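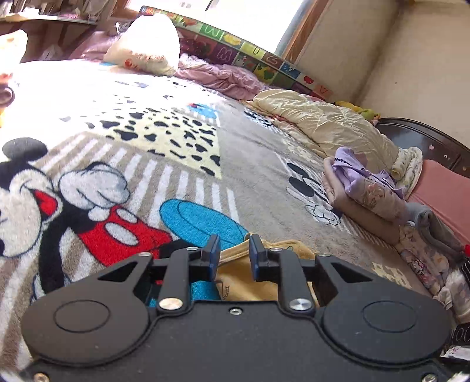

Week 3 handout: Laundry, beds, and why they are still hard

Folding is my favorite problem in this whole course, and I've been looking forward to this week since we printed the schedule! A dishwasher is a machine that does a chore by changing the chore: you carry the plates to it, it sprays them, and it never needs to know what a plate is. Cloth gives us no such way out. Take the yellow cloth pinched between the two blue pads. Before you can fold it you have to find a corner, and in that bunch of folds I can't find a single one. Then look at what lies under it and behind it — a fleece with Mickey Mouse on it, a wrinkled duvet, a pink comforter, a pile of folded clothes. A person knows at once which of those is the thing to be folded and which is just the bed. A program has to work that out from color and edges, and a cartoon printed on a blanket has a lot of edges.

What we mean by "can do it"

In lecture I kept using the word "can" loosely, and Iwona Adamczyk called me out on it, quite rightly. Let's fix three levels for the rest of the term.

Level A: it worked once, on video, with the item laid out by a person first.
Level B: it works most of the time, in one room, with items the system has met before.
Level C: it works in a home it has never seen, on whatever is on the bed, and nobody stands next to it.

Most of the clips you will send me are Level A. I love them, keep sending them! But write the letter next to the link.

Cloth versus rigid parts

A bracket on a shop floor has a position and an orientation, six numbers in all, and once you know them you know where every hole is. A towel has as many shapes as you care to give it. Pick it up and you get a new one. Put it down in the same spot and you get another. This is why the Britbridge line we visited can place rigid parts all shift long and still has two people at the end of it putting the covers on by hand. Rasmus Rätsep, who showed us the line, said they had tried to automate the covers twice. I would have liked to see the second attempt.

The Clondum exercise

The numbers on slide 15 went by fast, so here they are again. We gave the Clondum folding setup 1,000 tries with small towels, each dropped from the same height onto a bare table. It reached a flat, two-fold result in 797 of them. Good! Really good, compared with what I could have shown you as a student. Now the questions for section:

What changes if the towel lands on a patterned blanket?
What changes if the surface is soft and gives way when the fingers press down?
How would you score a towel that is folded neatly but inside out?
Would you accept this rate from a person you had hired? From a washing machine?

On the third one, Gediminas Kļaviņa and I disagree, and you'll hear both sides on Friday.

Two fingers or more?

Several of you asked if the trouble is the hand. Partly. Two flat fingers hold a pinch of fabric nicely, but they can't rub two layers apart the way your thumb does without your noticing. Try this tonight: fold a T-shirt using only thumb and forefinger on each hand, then with one hand only, then with your eyes closed. Write down where you got stuck. I expect the one-handed version to be the worst, though last year's group argued about it for a full session.

For next time

Read chapter 11 of the course notes up to the part on grasp points. Bring your T-shirt notes on paper. Groups working on the bed-making project should settle on a starting condition (pillow on or off, one blanket or several) and email it to Heino Paulauskas before section. Project reports are due in March.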